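Dye notebook, Wivdale wool

10/03/2023

Madder again, and I am going to write this one up properly while my hands are still orange, seeing as the last two entries were so short that I can't make head or tail of them myself. Catriona, if you're reading this at the bench, the shade cards are in the blue folder and the ones with the corner clipped are yours to keep.

What we started with

One fleece's worth of handspun from Wivdale, skeined and scoured last week. Dry weight after scouring was 1,145 g, which was less than I hoped for, but there was a great deal of grease in that fleece and I can't say I miss it. I tied every skein loosely in four places with cotton (I learned that lesson with the walnut batch and will not be learning it twice).

Mordant was the Prumora alum at the usual rate with a little cream of tartar. I brought it up slowly over most of an hour, held it just under a simmer, and left the whole pot to cool with the lid on overnight. The skeins felt lovely when I lifted them out -- soft, none of that sticky feeling you get when there's too much alum in there.

The madder

I weighed out 399 g of the chopped Privine root and soaked it in a bucket of tap water the night before. I poured off the first soak water into a separate jar, as Kalliopi does, to get rid of some of the brownish yellow. She swears it makes for a cleaner red. I have been saying for years that it makes no difference at all, and I would like it noted in ink that the two test skeins came out visibly different and hers was the nicer one.

The big pot took its time. I had it on the low ring from just after breakfast and it didn't get to a hand-hot temperature until the middle of the morning, so I used the wait to rewind the leftover skeins from the weld and drink two cups of tea. Once it was warm I kept it there and did not let it climb. Every time I've let madder get too hot it has gone to brick, and a perfectly good brick it was, but I wasn't after brick today.

I added chalk to one small pot and left the other alone. The chalk pot was a deep warm red by lunch. The plain one sat somewhere near a ripe apricot, and I'd be very happy to wear a cardigan in it. The main batch got chalk too, about half as much by proportion, and it landed between the two, closer to the red.

Second bath, same root: good strong coral. Third bath: a pale peach that I suspect will fade, so one skein of that goes on the windowsill with half of it covered in card until December.

Things that went less well

The thermometer is reading high again. I checked it against the kitchen one from upstairs and they disagreed by 5 degrees, so please take every temperature in the weld entries with a pinch of salt. I'll order a new one.

Two skeins floated up at the edge of the pot and have a lighter patch. I've put them aside for overdyeing when the indigo vat is going, and they might make rather a nice purple-brown.

Talked over the next round

We had a good long talk before going home about whether to do the Geddes order in one go or split it. Catriona wants one bath for the sake of matching, and I'm nervous about the size of our pot. The order of baths is going on the big whiteboard from now on, and I'll copy it in here once it's settled.

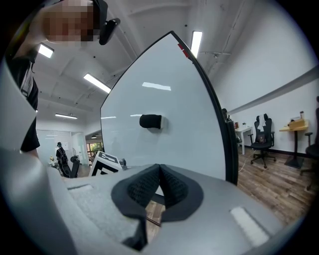
To do

Rinse the main batch once more, with a drop of vinegar kept well away from it, please.
Dry the spent root on newspaper and save it.
Ask Kalliopi for her notes on the wheat bran bath.
Label the peach skein before it goes on the windowsill.
New thermometer, new rubber gloves (medium), more cotton for ties.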